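3.2 What households mean by "clean"

We had gone into the interviews expecting people to talk about dirt. They did talk about it, a little, but what most of them really wanted to tell us about was time. A sheet was clean because it had gone on the bed since the last visitor left, or since the weather turned, or (this came up more often than we would have guessed) since the person speaking last felt caught up with everything else in the house. Of the 238 households that finished the diary, only 35 gave smell or stains as their main reason for starting a load of bedding. The rest went by the calendar, by habit, or by a kind of general feeling that it was due.

The bed itself turned out to be a busy place in these accounts. People in Clavach and Utach alike described it as the spot where laundry gets sorted, where it waits, and where it sometimes spends the whole evening before being moved to a chair. Teodor Lie, who carried out the Utach interviews, began calling this the "middle pile" in his notes, and the name stuck with all of us.
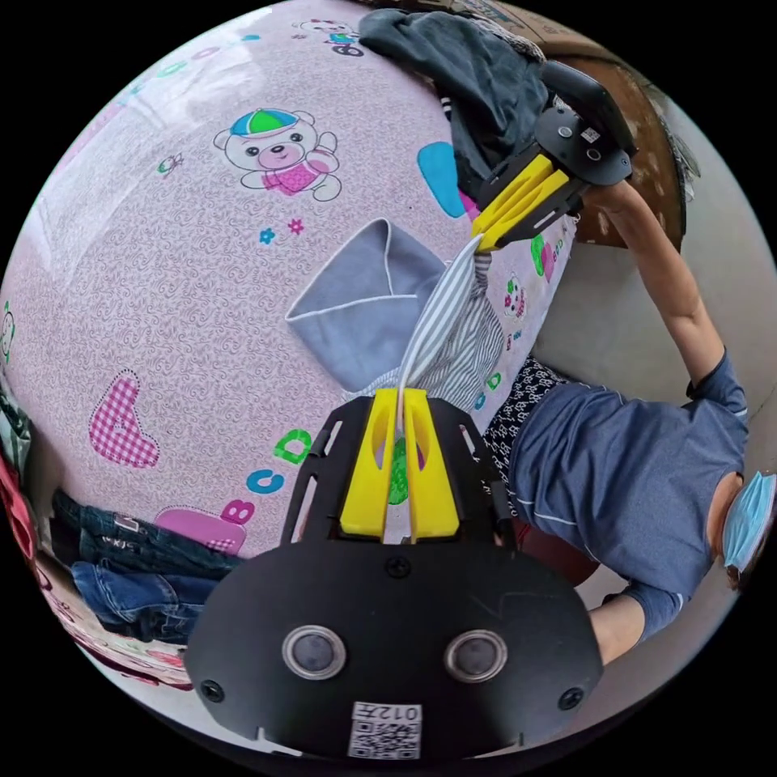
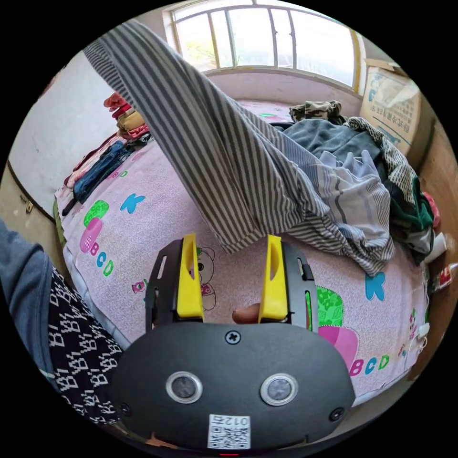
Paredes, November
Figure 4. Fabrics in the home: a striped cloth on a pink patterned bedsheet (first photo) and a black fabric with white lettering (second photo).

The middle pile matters for our argument, and we ask the reader's patience while we spend a moment on it. Clothes in the pile were rarely called clean and rarely called dirty. They were "fine for tomorrow" or "all right for the garden," and one woman in Triner told us, with a good deal of laughter, that she had a whole drawer for things she had not made up her mind about. Earlier surveys that offered only two boxes to check would have missed all of this, and we suspect that wash counts based on them run too high in some homes and too low in others.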